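Opinion
The packing bench and the people who stand at it
10 March 2025

When a firm decides to automate part of its work, the decision is usually announced as a matter of equipment. The staff receive a date and a floor plan. What they seldom receive is a plain account of what their own working day will consist of once the equipment is in use. This essay argues that such an account should come first, and that it should be written down.
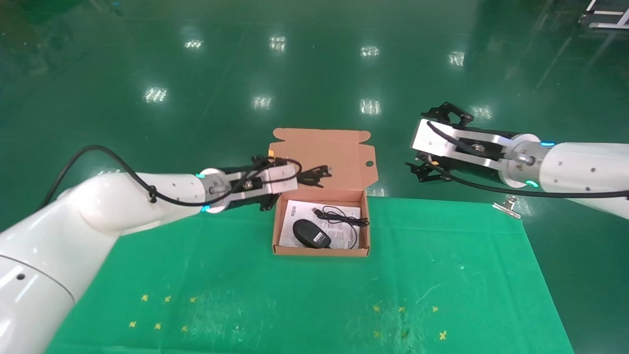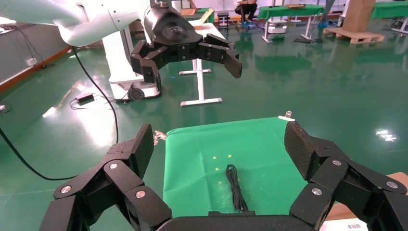
The argument concerns small-goods packing, a field in which the Drerkville site of Tyagi has been moving towards automated handling since last April. The site employs 36 people on packing and returns. Its work is ordinary: computer accessories, leads, small boxed items, each to be checked, placed and closed. Management has stated that no post will be lost in the first year. That promise is welcome, and there is no reason to doubt that it was made in good faith. It does, however, leave most of the important questions unanswered.

The first of these is what becomes of skill. Packing is often described as simple work by those who have not done it for a full shift. A cable that has been coiled too tightly will spring open when the lid is lifted. A leaflet laid in at a slight angle will crease. An experienced packer corrects such things without stopping, and would find it hard to say how. Under the new arrangement, known on site as Grostasent, the same packer is expected to supply that knowledge in another form: by guiding the arms through a task, by marking attempts as acceptable or not, and by setting the bench back as it was before the next attempt. The knowledge is still theirs. The grade and the rate of pay, so far, are those of the old job.

It is difficult to defend this. If a firm needs what its packers know in order to make its machines useful, then it is asking for instruction, and instruction has always been paid above the work being taught. Tyagi has offered a training allowance for the first 40 shifts, after which the matter is to be reviewed. A review is no substitute for a grade. The post ought to be described properly, with a title, a scale and a route to the next one.

The second question is pace. On the old line the target was 600 boxes a shift, and staff disliked it, with good cause. The new benches carry no such figure. Yet several who have moved across report that they are more tired at the end of the day than before. Resetting the same few articles many times over, and watching closely for small faults in between, places a strain on attention that the old work did not. A packer on the line could talk to a neighbour. An operator judging attempts cannot easily do so. The present rota allows a break of 5 minutes in each hour -- a figure carried over from the line, and apparently never reconsidered.

There are gains, and they should be recorded fairly. Complaints of sore wrists have fallen among those who moved. Two members of staff who had been advised to give up packing on medical grounds have been able to stay in the department. The benches are better lit and quieter. For some people these are the difference between keeping a job and leaving it, and any opposition to automation which passes over them does its members no service.

The third question is consultation. Staff at Drerkville were shown the benches before they were asked about them. Where the arms were to stand, how high the tables should be and where finished boxes would go had all been settled. Some of those choices have since been altered at the request of operators -- table height twice -- and the firm deserves credit for listening. It would have been cheaper to ask beforehand.

Three steps are therefore proposed to Tyagi, and to any employer in a similar position. The duties of a bench operator should be set out in writing before anyone is moved. The rate should reflect the teaching as well as the tending. Breaks should be fixed according to the work being done now, after discussion with those who do it, and looked at again when the work changes.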